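Ebere Tijani on shoes, shelves and the space by the door

Ebere Tijani has been sorting out other people's entrances for 9 years. She started with a friend's flat, moved on to small offices and studios, and now runs Tundia, a one-woman business that deals almost entirely with what happens in the first few steps inside a door. We met on a Wednesday morning, in a room with white walls and a wide window, and talked about shoes for most of it.

"People ring me about clutter," she says. "I go round and it's shoes. They have a cupboard for coats and a drawer for keys, and then the shoes go on the floor because that's where your feet are."

She does not blame anyone for this. Her own hall was the same until she moved in January, when she had to pack every pair she owned and found that she wore very few of them.

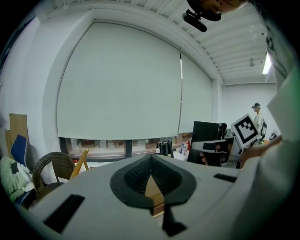 Her first question to a new client is who comes through the door and what they are carrying. A family with a pushchair needs the floor clear. An office where people change into indoor shoes needs somewhere to put the outdoor pair, and somewhere to sit while doing it. She asks for a week of normal use before she moves anything.

"If I tidy on the first day it looks lovely and I've learned nothing," she says. "I want to see where things get dropped. I put the shelf there."

The shelf itself should be low and open, in her view. She has tried closed cabinets, including a tall one from Bandara with tip-out doors, and took it back out of the house after a month. The children would not open it. Grown men's boots would not fit in it. She paid 397 pounds for that cabinet, on the client's behalf, and still sounds cross about it.

"An open shelf with a few tiers, legs under it so you can get a broom through. That's all most places need. Wood if you can. It doesn't have to be expensive wood."

The top of the shelf is where she and her clients tend to disagree. They want a plant or a bowl on it. She would like it left free for things that need air, and insoles are high on her list. She takes hers out at the end of the day and lays them flat, one at each end so they don't touch.
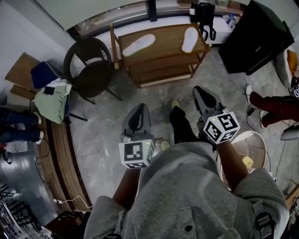
Two white insoles on top of the wooden shelf.

I ask whether taking insoles out every night is a bit much. She says it takes less time than finding the other glove.

"You lift the heel end and it comes. If it's glued down, leave it alone, you'll only tear it. Then in the morning you put them back, and you check they're lying flat at the toe, because a ruck in there will annoy you all day."

She is less strict about washing. Canvas shoes she will do by hand in lukewarm water with a little washing-up liquid. She does not put shoes in the machine and does not recommend sprays. A client once gave her a tub of cleaning paste called Cidotano, which she used on the rubber parts of a pair of plimsolls and liked, though she says an old toothbrush and patience did most of the work. White shoes she treats separately from everything else, as the dirt from a darker pair gets on them if they share a tier.

That brings us to trays. She uses a tray for any pair that is being cleaned, mended or sorted, and she carries the tray to a counter so that she isn't bending over the floor.

"Your back will tell you why," she says. "Put the tray up high, put the pair on it, do what you need to do, and carry the whole lot back. The rim keeps the grit in. You tip it in the bin afterwards."

She likes a wooden tray with a raised edge, large enough that the two shoes can lie apart from each other. She says people push them together out of habit and then can't get a cloth between them.

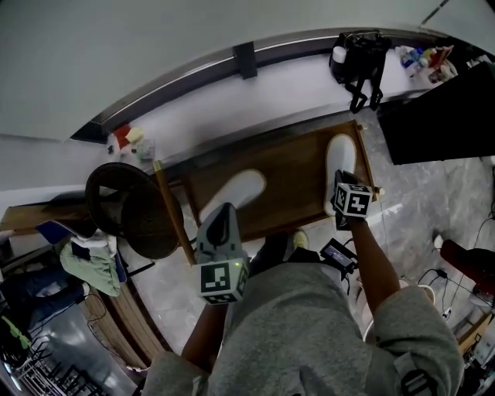 Page last changed: Aug 10, 2022

The biggest job she has taken on was for Toveo, a dance and exercise studio with 400 members and one entrance. Everyone arrived in the same ten minutes and left their shoes in a heap. Tijani put in 5 long shelves, all the same, and no labels. She had wanted numbered places and the studio manager talked her out of it.

"She was right," Tijani says. "They'd have ignored the numbers. What they needed was more shelf than they thought, so there was always a gap to put yours in. A full shelf gets ignored and you're back to the heap."

She went back twice to see how it was getting on. The second time, somebody had moved one of the shelves closer to the window to make room for a bench. She left it where it was.

At home she keeps to one shelf. When a new pair comes in and there is no gap, something goes to the charity shop that week. At the moment the pair under threat is some brown lace-ups she bought for a wedding, and she has been putting off the decision.

"They pinch," she says. "But they were very good shoes for one afternoon."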